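Give the Robot a Worse Bag

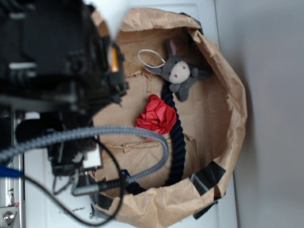 The bag on our bench, with the donkey, the rope and the red thing in it.

I've been arguing about paper bags for most of the summer, so I may as well do it in public.

If you read many grasping papers you know the usual setup. Objects go in a plastic bin with straight walls and a flat floor, the arm reaches in, and there's a big percentage in the abstract. I've written those papers! I'm not sneering at anyone. But a bin is a very polite container. It stays where you put it and its walls are in the same place on trial 300 as they were on trial 1, and I think a good part of what we call "grasping in clutter" is the policy learning where the walls are.

A paper bag doesn't hold still like that. The rim sags, the floor wrinkles up into little hills that look a lot like objects, and if a finger brushes the side the whole thing changes shape. Ours is held together with black tape at the rim, and I love it more than is reasonable.

Our policy (we call it Fjeld) was trained on 3,000 demonstrations, all of them from rigid bins. On the bin test it did very well and we were pretty pleased with ourselves. Then Shirin Kordestani swapped in a grocery bag, kept the same soft toys, and ran it again. We got 47 percent. Same arm, same gripper, same toys. Jonatan Boström spent two days sure that the calibration had slipped, and I was rooting for him, because that would've been a much nicer email to send. The calibration was fine.

What I find interesting is how it failed. Plenty of the misses were perfectly good grasps of the wrong thing, meaning the gripper closed on a fold of paper and lifted, very confidently, with the toy left behind. A braided rope toy was the other trouble spot. It bends along the wall of the bag and the policy couldn't seem to decide where rope ended and paper began. You'd never see either of those in a bin, so you'd never know to fix them.

Witold Domański thinks I'm making too much of this, and his case is decent. Bins are repeatable. If my bag crumples differently from your bag, how do we compare numbers? His group at Cirdale can rebuild our bin setup in an afternoon and they can't rebuild our bag at all. Fair enough. I'd just say that a number everybody can reproduce is only worth so much if it stops meaning anything the minute the container goes soft, and that you can handle messy bags the same way you handle any noisy measurement. Use several of them, run more trials, report the spread. We used 3, which I'll admit is stingy, and I'd want a lot more before anyone quoted that 47 back at me as a law of nature.

I'm also not saying throw out the bins. Keep them! Put the bag result in the next column over, in the same size type, and let people see the gap. We're retraining with bags mixed in and should have something to show in November. If the gap closes quickly I'll happily buy Witold dinner.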